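Bed size

Bed sizes are the nominal dimensions by which mattresses, bed bases and bed linen are sold. There is no single international standard. Names such as single, double, queen and king are used in most English-speaking countries, but the measurements behind them differ, and a sheet set bought in one market will often not fit a mattress from another.

Australia

Australian mattresses are measured in centimetres. A standard single is 92 cm wide and 188 cm long, and a double is 138 cm by 188 cm. The queen, at 153 cm by 203 cm, is the usual choice for a main bedroom. The king single adds width and length to the single and is often bought for teenagers. King dimensions vary between manufacturers, most commonly 183 cm by 203 cm.

Mattress depth is not covered by the size name. Older innerspring models were fairly shallow, while pillow-top and hybrid designs can be more than twice as deep. Linen makers deal with this by stating a maximum wall height on fitted sheets, the wall being the side panel that drops from the sleeping surface.

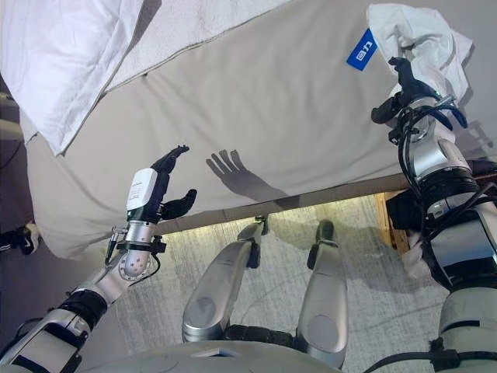 Flat sheets are less affected by depth, as the excess is tucked under or left to hang. They are cut well over the mattress width so that both sides can be covered. In warmer parts of the country, including much of coastal Queensland, a flat sheet and a light cotton blanket may be the only top bedding used in summer, and doonas are put away until the cooler months.

Doona covers are labelled with the bed size they suit, although many households choose a cover and insert one size larger than the mattress to gain extra overhang.

Trade names

Retailers have at times sold in-between sizes under their own names. The Lornum range, designed by Chie Chiba, included a long queen of 216 cm intended for tall sleepers. Matching linen was sold only by the same shops, and owners who later replaced their sheets generally had to use king sets and fold the surplus under the mattress.

See also: Bed base, Doona, Fitted sheet, Mattress protector, Valance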